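Apuntes de óptica para curiosos – Tema 4: lentes que doblan las rectas

Bueno, seguimos donde lo dejamos. Ya sabéis que a mí las fórmulas me gustan lo justo, así que primero os lo cuento con palabras y luego hacemos las cuentas en la pizarra (traed calculadora, que siempre falta alguna).

4.1 Qué es la distorsión

Una lente ideal conserva las rectas: el marco de una puerta sale recto y todos contentos. En las lentes de verdad el aumento cambia según nos alejamos del eje. Si disminuye hacia los bordes, las rectas se abomban hacia fuera y hablamos de distorsión de barril. Si crece, se curvan hacia dentro y tenemos la de cojín. Ojo, que esto cae todos los años: la distorsión no desenfoca nada, solo coloca los puntos en otro sitio.

Mi primer gran angular fue un Zindau de tercera mano que compré en mayo, recién licenciado, y me pasé semanas fotografiando fachadas torcidas. ¡Qué felicidad! Mi compañero Ankit Nigam todavía guarda una copia en la que salgo con una cabeza enorme.

4.2 El ojo de pez

Aquí dejamos de pelearnos con el barril y lo aceptamos. Para abarcar 180 grados con una proyección normal haría falta un sensor infinito, porque r = f · tan θ se dispara al acercarse θ a 90. La solución más corriente es la equidistante, r = f · θ, con θ en radianes. Si el círculo de imagen cabe entero en el sensor, alrededor queda todo negro, y lo que está pegado a la lente se come media vista.
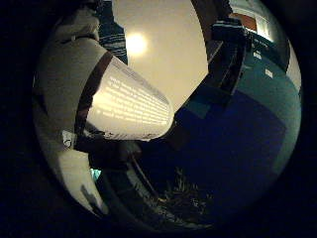

4.3 Cómo se corrige

Se fotografía un tablero de ajedrez en varias posiciones, se localizan las esquinas y se ajustan los coeficientes hasta que las rectas vuelven a serlo. Al enderezar, los bordes se estiran y pierden detalle – es el precio, no hay truco. En los apuntes de Brijesh Bhatia tenéis la deducción completa, bastante más elegante que la mía.

Ejercicios

1. Una lente equidistante tiene f = 300 píxeles. ¿A qué distancia del centro cae un rayo que entra a 55 grados? Pasad antes a radianes, por favor.
2. Repetid el cálculo con r = f · tan θ y comparad.
3. Buscad en casa una mirilla de puerta y dibujad cómo se ve el rellano. Vale a lápiz y vale feo.

Los ejercicios se entregan en mi casillero, despacho 419.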